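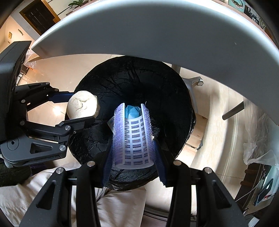

Figure 1. Hair roller held between the ribbed pads over the bin.

Home Projects Reports Contact
Reading time: 2 min

Setting up and looking after the Clandance hand grippers

Our project used a pair of hand-held grippers, left and right, to pick up household items. My part was keeping the pair in working order from February on. The linkages are black, with silver pivot pins and blue ribbed pads at the tips.

1. Pads

The pads wear first. I washed them in soapy water after every 30 picks and let them dry overnight. Fluff is the main problem. The roller in Figure 1 has fuzzy strips down its sides, and material like that sheds into the ribs. A soft toothbrush clears it.

2. Pivot pins

I checked each pin for side play before a session. Two pins on the left gripper were loose and were replaced with spares from Prinano. A drop of light oil is plenty – any more creeps onto the pads and the grip goes.

3. Centring

Both fingers should meet at the same time. If one leads, a light box twists as it is squeezed. We set the opening with a 22 mm block, then tried a flat-sided carton, gripped across its short sides as in Figure 2.

Figure 2. Medicine carton clamped upside down for the centring check.
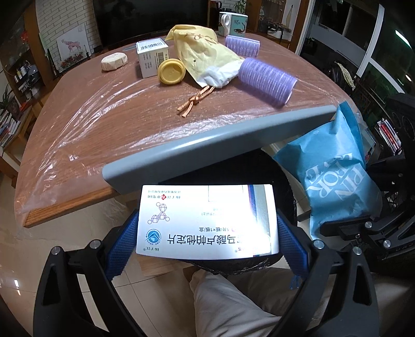

4. Log and remaining faults

Every pick went into a Retell spreadsheet, 496 in all. The right gripper still closes a bit stiffly. The Kováčik manual suggests a new return spring, and one is on order.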